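Display and workbench inspection -- room 302, Woltwood building
17 Mar 2022
Inspected by: Saranya D'Souza
Checklist version: Hinton form, with the glassware supplement
Previous inspection: May, last year

Status codes: **P** pass, **M** minor, correct before next inspection, **F** fail, take out of use, **N** not applicable.

## 1. Access and floor

| Item | Check | Status | Comment |
|---|---|---|---|
| 1.1 | Door opens fully, closer works | P | Closer slow on the last few inches. Within tolerance. |
| 1.2 | Aisle width at least 36 in. | P | 41 in. at the narrowest point, beside the sink. |
| 1.3 | Floor free of trip hazards | M | Mat at the sink curls at one corner. Tape or replace. |
| 1.4 | Floor dry at time of check | P | |
| 1.5 | Exit sign lit | P | Battery test held for the full interval. |

The mat was also listed last May. It was turned end for end at that time, and the curl is now at the opposite corner. Turning it again will not close the item.

## 2. Tabletop

| Item | Check | Status | Comment |
|---|---|---|---|
| 2.1 | Top level in both directions | P | Checked with a 24 in. level. |
| 2.2 | No rocking under hand load | P | |
| 2.3 | Seam closed and flush | P | Fingernail does not catch at any point. |
| 2.4 | Finish intact | M | Short diagonal scratch, right of the foreground. |
| 2.5 | Border secure | P | Left, rear and right rails all tight. |

The scratch has not gone through the finish. It can stay until the top is next recoated, provided no wet vase is left standing on it. Do not fill it with wax stick. Wax leaves a slick patch on a glossy top, and a narrow foot will slide on it.

The seam should be wiped along its length, never across. Grit dragged over the joint is the most likely source of new marks. Use the Joltell cloths from the drawer and discard them when they feel gritty. Paper towels are acceptable for water only.

## 3. Glassware

Three vases were on the table for this inspection: red, yellow and clear. Each was emptied, checked by hand under the lamp, and put back with its stems.

| Item | Check | Status | Comment |
|---|---|---|---|
| 3.1 | Red: lip free of chips | P | Slight flare makes the lip exposed. Check every time. |
| 3.2 | Red: ribbed body free of cracks | P | |
| 3.3 | Yellow: collar and shoulder sound | P | |
| 3.4 | Yellow: relief clean | M | Dust in the diamond pattern. Soft brush, no soap. |
| 3.5 | Clear: foot stands flat | P | No movement when turned a quarter turn at a time. |
| 3.6 | Clear: neck free of chips | P | |
| 3.7 | Spare vases shelved upright | F | One Murín bud vase on the shelf cracked at the base. Removed. |

The cracked spare was wrapped, labeled and placed in the glass bin. The crack started at the base and ran up one side for nearly an inch. It could be felt before it could be seen, so the hand check stays on the form -- cotton gloves off, one slow pass with the pad of the thumb, outside surface only.
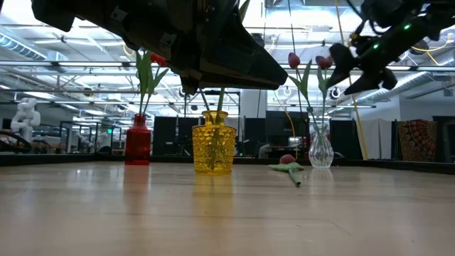

Spacing between vases is measured at the widest part of the body. The minimum is 3 in., and all gaps met it. Where a narrow-footed vase stands beside a heavier one, place it so that neither has to be lifted over the other.

## 4. Artificial stems

| Item | Check | Status | Comment |
|---|---|---|---|
| 4.1 | Stem wires not exposed at cut end | M | Two stems from the storage box. Cap or trim. |
| 4.2 | Heads firmly attached | P | Light pull on each. |
| 4.3 | Leaves free of sharp edges | P | |
| 4.4 | Arrangement does not tip vase | P | Tested with a light push at the rim. |
| 4.5 | Unused stems stored after work | M | See note. |

A stem lying on the table between vases is acceptable while an arrangement is being made up. At the end of the work it goes into a vase or back into the box. A loose stem rolls under the hand, and the usual reaction is to grab for whatever is nearest.

Spreading stems put weight outside the foot of the vase. Insert the tallest first and set the others against it. If the vase moves in test 4.4, shorten the stems. Marbles or gravel are not approved as ballast in thin glass.

## 5. Lighting and electrical

| Item | Check | Status | Comment |
|---|---|---|---|
| 5.1 | Light level at tabletop | P | 400 lux at center. |
| 5.2 | Lamp color temperature | P | 4,000 K, per label. |
| 5.3 | Outlets tested, ground good | P | |
| 5.4 | Cords clear of sink | P | |

Reflections on the glossy top are strong enough to hide small glass fragments. After any breakage, turn off the overhead lights and sweep the surface with a flashlight held low. Repeat from the opposite side.

## 6. Corrective actions

- 1.3 Replace mat. Do not turn.
- 2.4 Monitor scratch, measure length at next inspection.
- 3.4 Brush yellow vase.
- 3.7 Closed on site. Order one spare bud vase, bin 19.
- 4.1 Cap two stems.
- 4.5 Return unused stems to the box after each session.

Items marked M are due before the next scheduled inspection. Send confirmation for 1.3 with the purchase record attached.

Signed: S. D'Souza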